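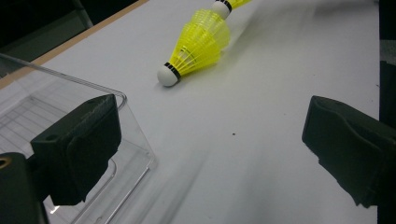

Attachment 1: yellow plastic shuttlecocks on the white table, clear tub beside them

Home | Orders | My Tickets | Help

Ticket 357, still open

Hi again! So I've had a proper look at the Clukura plastics I ordered from you lot in November, and they still wobble in flight (the yellow ones, white base, black band). I stood a couple in a steamy bathroom for 40 minutes to get the skirts back in shape, like your help page says, and it helped for maybe 2 rallies. Then wobble city again! Same racquets, same hall in Wernamport, no draught. Could you swap the tube for the slower speed, please? Happy to post these back.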